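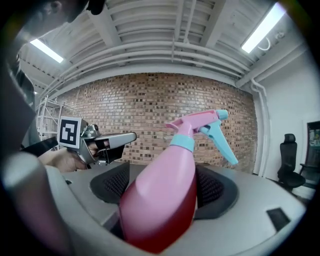 gripper pads: stock black vs the Zolstead soft ones

millrat56
ok so spent Saturday on the hand-held gripper with both pad sets. spray bottle, grab at the neck, lift, set down. 137 grabs total, same bottle, same wide lens.
stock black pads: dropped 3
Zolstead soft: dropped 12
was expecting the opposite. anyone else seeing this??

bhavana_n
Where on the neck? Above the collar or below it. Makes a big difference on a trigger bottle, the head wants to swing.

millrat56
below mostly. collar is light blue on a pink bottle so easy to aim at. didnt write it down for every grab tho

tealeaf
then you can't really say anything about the pads. 12 vs 3 could be all placement

millrat56
I mean. 12 vs 3 is not nothing

tealeaf
How many grabs per pad set?

millrat56
56 on the soft ones, rest on stock. ran out of time

bhavana_n
So the soft set did worse with fewer tries. I'd believe that. We had the Zolsteads on a Clutier arm in November and they fold over on anything round and slick. Fine on boxes. Annapurna swapped them out after a week.

agounder
Two weeks. And they were fine once I cut the tips shorter. The long flat finger is the problem imo, the pad hangs past where the finger has any stiffness.

bhavana_n
Disagree, we shortened them and it still rolled bottles. You were testing on cans.

agounder
cans AND bottles. I'll find the sheet

Vandy_k
has anyone tried the Vandenberghe pads, the ribbed ones. pricey but they bite

tealeaf
Ribbed marks up soft plastic. No thanks

millrat56
separate question, marker tracking. the square tag is on the side of the gripper and I lose it when I roll my wrist past a certain point. move it or add a second?

agounder
Second one. Different ID obviously. And check your ceiling lights, fluorescent tubes gave me glare on glossy tags. Print on matte paper.

millrat56
matte, got it. will redo with even counts and log the grab hieght this time. Milley controller is free again tuesday so might do it on the arm too

tealeaf
do the hand-held one first, one change at a time pls

millrat56
yeah yeah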